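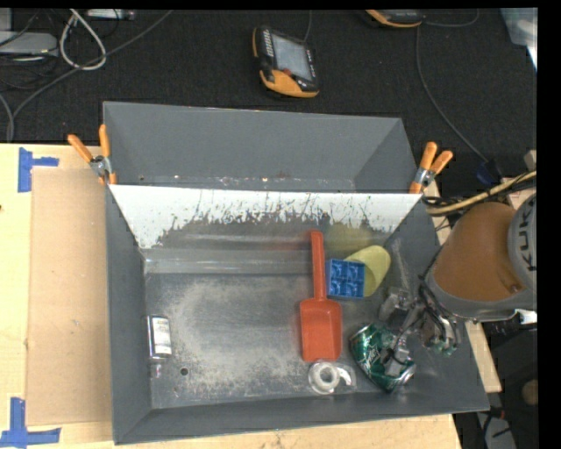 Chapter 6

Sheet-Metal Bins, Trays and Open Containers

6.1 Scope of the chapter

Chapter 5 dealt with shelving and the loads that shelving carries. The present chapter is concerned with what sits on the shelf or the bench: the open-topped metal container, variously called a bin, tray, tote or pan depending on the trade and the region. The term bin is used throughout for any container with a flat floor, four walls and no fixed lid, made from sheet less than 3 mm thick.

Students tend to regard the bin as a solved problem. The damage surveys summarised in Section 6.7 suggest otherwise. Most bins in small workshops, school laboratories and sorting rooms are in service well past the point at which their surface finish has failed, and a large share are used in arrangements for which they were not designed, the most common being two or more bins joined side by side on a table.

By the end of the chapter the reader should be able to calculate the usable volume of a bin with sloping walls, select a method of joining adjacent bins, distinguish the main types of interior wear, and write a short inspection note in the standard form.

6.2 Wall geometry

A bin with vertical walls has the greatest volume for a given footprint. It also has two disadvantages. Empty bins cannot be nested, so that storage of the bins themselves takes as much space as storage of their contents, and small items that come to rest against a vertical wall are difficult to grasp, as there is no clearance for fingers or for the lip of a scoop.

Sloping the walls outward from floor to rim addresses both. The angle of the wall is measured from the floor. In the bins considered in this chapter it lies between 80 and 84 degrees. Below 80 degrees the floor area becomes small relative to the rim, and light cylindrical objects may ride up the wall when the bin is pushed along the bench. Above 84 degrees nesting bins begin to bind, particularly where the rim has been folded.

The volume of a bin with four equally sloping walls is that of a truncated pyramid:

V = (h / 3) (A + B + sqrt(AB))

where h is the internal height, A the area of the floor and B the area of the opening at the rim. This form holds exactly only where the floor and the opening are similar rectangles. For other proportions the prismoidal formula in Appendix C should be used. In no case should the volume be estimated from the rim dimensions alone, an error that appears often in purchasing documents.

6.3 Holes in the floor

Some bins are made with one or more small holes in the floor. The designer's purpose may be drainage, fixing or hanging during the coating process, and it cannot always be recovered from the finished article. A hole near a corner is usually harmless. It does, however, set a lower limit on the size of item the bin may hold, and the diameter should be measured and entered on the bin card.

Bins with a pierced floor are not to be used for liquids, powders or fasteners smaller than the hole. Plugging with tape is not an acceptable repair. A rivet or a blanking grommet may be used where the underside is accessible.

6.4 Joining adjacent bins

Where items are to be moved from one bin to another, the bins are placed with one wall of each in contact. The receiving bin and the supplying bin then share an edge, and anything dragged or lifted across that edge stays over metal for the whole of its travel. If the bins are free to move, a gap opens within minutes of use. Items fall into the gap and the rims begin to abrade the bench.

Four methods of joining are in general use.

Bolting. Permanent and rigid. Requires drilling of both walls and prevents nesting.

Rim channel. A folded strip pushed down over both rims. Neat, but it raises the shared edge and must be made to suit the thickness of the sheet.

Spring clamps. One clamp at each end of the shared edge. No alteration to the bins, and removal takes seconds.

Magnets. Suitable for light-gauge steel only, and unreliable where dust or swarf is present.

For bench work the spring clamp is the preferred method. The arrangement in the opening photograph is typical, with clamps at the two corners where the bins meet, both having orange handles and silver-coloured metal at the centre. Placement at the corners leaves the middle of the edge clear for the passage of hands and tools. A single clamp at mid-span is poor practice - the bins pivot about it, and the handles stand exactly where the work is to be done.

Clamp handles should be turned outward, away from the opening, wherever the bench allows. The jaws should bear on both rims to their full width. Jaw pads are to be checked at each inspection, as a clamp that has lost its pads will mark the coating and slip under side load.

6.5 Interior wear

Wear inside a bin is described under three headings.

6.5.1 Scuffing. Broad, cloudy areas without definite edges, produced by repeated light contact. Scuffing is most often found on the floor and has no effect on strength. It does alter the way the surface reflects light, a matter taken up in Section 6.6.

6.5.2 Scratching and chipping. Narrow marks with definite edges. Where a wall carries a coating or a painted band, chipping generally begins at the lower boundary of the band and works upward, leaving a ragged line. The density of chipping along the wall is a useful record of where tools have been used, and it is seldom uniform. A right-handed operator and a left-handed operator will wear the same bin differently.

6.5.3 Rust marking. Brown or reddish staining, in most cases along the foot of a wall or near a rim where the coating has been broken and moisture has collected. Rust marking should be rubbed with a dry cloth before it is classified. If the stain transfers, corrosion is active and the bin is to be withdrawn for treatment. If it does not, the location is recorded and the bin returned to use.

The three headings are not exclusive. An older bin will commonly show all of them, and the inspection note should list each one with its position.

6.6 Reflection and the location of contents

Bare or partly worn metal reflects the objects placed on it. Strongly coloured plastic items give blurred patches of their own colour on the nearest wall, displaced from the item itself and often larger. A yellow cup standing near a wall produces a yellow-green patch, and the handle of a red-orange scoop a faint red one beside its tip. An operator picking quickly from a crowded bin may reach for the patch.

The difficulty is greatest with contents that are themselves metallic. A small silver can on its side on a grey floor presents little contrast except at its label, and it should be stored label upward where the label exists. Brightly coloured contents such as plastic building blocks seldom need any such measure. Ngô, in the Stulasmont trials of 1981, recommended a matt interior finish for all mixed-content bins. The recommendation has been only partly adopted, matt coatings being more readily scratched than gloss.

6.7 Survey data

The figures used in the worked problems are drawn from two sources: the Stulasmont trials already mentioned, reported by Thoa Ngô, and a later survey of 15 workshops by Izzati Krishnan. The two use different names for the same parts. Ngô's "lip" is Krishnan's "rim", and Ngô does not separate scuffing from scratching. The terms in this book follow Krishnan.

Bins in the later survey came from the Illel and Tikkanen ranges, together with a small number of Oltel trays that were excluded from the wear tables on account of their vertical walls.

6.8 The inspection note

An inspection note is written for each bin separately, even where bins are kept clamped together. Clamps are removed first and the contents taken out. The note gives the bin number, the wall angle, the condition of the floor, the condition of each wall in clockwise order starting from the wall nearest the operator, any holes, and the condition of the rim. Distances are given in millimetres from the nearest corner.

Entries such as "fair" or "some wear" are not accepted. A suitable entry reads: "Far wall, coating chipped along lower boundary, densest from centre to right-hand end, no rust." The shared wall of a joined pair is to be examined on both faces, the outer face being the one most often omitted.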